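Gripper trials working group
Minutes of the June meeting, small workshop, 2.15 pm

Present: Roksolana Stetsiuk (chair), Anselmo Leite, Snædís Vestergaard, Jocelyn Ross (minutes)
Apologies: Heiðrún Hjaltested, who sent written comments on the wrist cameras

1. Minutes of the last meeting

Agreed, with one correction from Snædís: the Plallby controller was on loan for the whole of the spring round, so the results in the old table do all come from the same unit. Jocelyn to fix the table heading.

2. Where we are with the finger comparison

Anselmo gave the numbers and was plainly delighted with them, as were the rest of us. We now have 1,155 logged grasps across the three sets of fingers: the hard Edska pair, the soft-covered Brimora pair and our own printed ones. The target for this stage was 700, so we are well past it and can afford to throw out the early runs where the closing force was set wrong.

The Brimora fingers are the clear favourites for thin and awkward things. They did better than the Edska pair on cards, cable ends and paper tags, and Anselmo said the difference was easy to feel at the controls even before he looked at the log. The Edska pair is still the best for anything heavy with flat sides. Our printed fingers came third on nearly everything but they cost next to nothing, and Snædís would like one more go at them with a longer tip.

Roksolana asked how the covers are wearing. Anselmo has had small tears in the soft covers, usually on the inner side of a finger. Agreed to note the state of both fingers at the start of each session, as we can't say yet whether a tear changes the grip.

3. Hanging objects

This took up most of the meeting and was great fun. Hanging things were added to the plan after Heiðrún pointed out that every object in the first list sat on a flat top and stayed still. Keys are the hard case. They swing when touched, they turn on the ring, and the blade is thin enough that a small error in depth means the fingers close on air.

Anselmo has tried three ways in: level from the front, from the side, and from underneath with the fingers spread wide and closed late. The last is the one he likes. Coming from below keeps the arm out of the wrist camera's view and leaves the keys in sight for longer, though the operator has to be patient and let the swinging die down before closing.

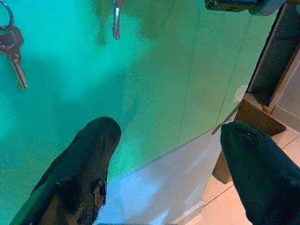
Snædís has gone through the 208 key attempts and sorted the misses by cause. The largest group is depth error, followed by closing too early. She was surprised how few were down to slipping once the fingers had hold of the blade - the soft covers really do their job. She will put the sorted list in the shared folder so that everyone can check her calls on the doubtful ones.

There was a good discussion about backgrounds. Glassy or shiny surfaces behind the keys confuse the depth estimate, and Jocelyn wondered if we should hang a plain cloth there for the comparison. Roksolana was against it, on the grounds that people keep keys in front of all sorts of things and we would only be making the test easier. Agreed to keep the backgrounds as they are but write down what is behind the object in every session note.

4. Wrist cameras

Heiðrún's comments were read out. She prefers the camera with the wider view, even with the blur at close range, and says she finds it much easier to judge the gap when both fingertips stay in sight. Anselmo agrees. Snædís would still like to see the narrow one tried again on small objects before we drop it.

Agreed: wide camera for all remaining runs, with one extra session on the narrow camera using keys and cable ends only.

5. Controllers

Short item. The Hauksdóttir controller is smoother at low speed and everybody who has driven with it wants to go on using it. The Plallby has the better stop button. Roksolana will ask if the Hauksdóttir can be set to hold its position when the trigger is let go, as it drifts a little at present and this matters with anything that hangs.

6. Actions

Jocelyn - correct the table heading; add lines for finger condition and background to the session sheet
Anselmo - order spare covers; run the narrow camera session
Snædís - share the list of key misses; draw up the longer printed tip
Roksolana - ask about the hold setting
Heiðrún - choose more hanging objects, up to the size of a mug

7. Any other business

Anselmo offered to let anyone who hasn't yet driven the arm have a turn after the meeting. All stayed.

Meeting closed at 3.40 pm.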